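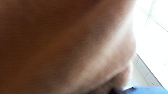
Wrist camera view with a face right up against the lens. Chin and jaw, strong light from the right, blue fabric below.

Home Products Wrist Modules Safety Notes Support

Bisari Wrist Camera Module: product page and close-range fault notice
By Ilídio Carrilho, Amitz
Last updated: September

The Bisari is our small wrist camera for light arms, and I like it more every month I work with it. It sits just behind the gripper, weighs very little, and gives the controller a view of whatever the tool is about to touch. It also has a second job, and that second job is where we found a fault. If you own a Bisari with firmware older than 2.4, please read the section on the close-range stop before you run the arm again.

What the module does

In normal work the Bisari sends live video to the arm controller for picking, placing and alignment. It plugs into the Jitaru controller with a single cable and draws its power from the same plug. Alongside the video it runs a presence check: when it finds a person in view it asks the controller to slow down, and when that person is close it asks for a stop. The check was always meant as an extra layer on top of your guarding and your rated safety stop. It has never been a rated safety device and must not be wired or counted as one.

The fault

The presence check looked for the things that make a person easy to recognize: eyes, a mouth, the outline of a head and shoulders. It did this very well at a normal distance. At very close range those features blur away or fall outside the view, and what remains is a smooth, softly shaded surface with a bright edge. Old firmware read that as "no person" and, worse, dropped the slow-down request it had already made.

A customer in Bernereck reported it first. Their operator was leaning in to look at a cable clip, and the arm went back to full speed while he was beside it. He stepped away and hit the stop button, and he was not hurt. I drove out with a laptop the next morning and we had the same result before lunch, with the arm locked and only the camera running. We then ran 82 close-range trials in our own shop, again with the drives off. The old check missed a person in 46 of them. I was not happy with that number, and neither was anybody else here.

What changed in 2.4

Strong backlight made things worse, so we worked on that too. The new firmware treats a large blurred area near the lens as an obstruction and asks for a stop. It also holds any slow-down request until the view has been clear for 2 full seconds and someone has pressed resume on the pendant. The check got simpler, and I love that! It no longer has to decide what the blurry thing is.

You will see more stops. Large parts held close to the lens will trigger one, and so will a dirty cover. The Jitaru log now lists these as VIEW BLOCKED, with the time, so you can tell them apart from a normal presence stop.

What to do now

Lock out the arm and check the version under Settings, Wrist, About. If it is older than 2.4, turn off automatic resume and keep people outside the guarded area until you have updated. The update takes nearly 24 minutes and needs the arm parked the whole time. Afterward, with the drives still off, hold a gray card over the lens and make sure the pendant shows VIEW BLOCKED. If it doesn't, leave the arm locked out and call us.

Nobody should put their face near a live arm to test this. Use the card.

Ordering and fit

New Bisari modules ship with 2.4 installed. The bracket and cable are the same as before, so spares you already have will fit. The older Jitaru controller with the round plug needs an adapter, sold separately.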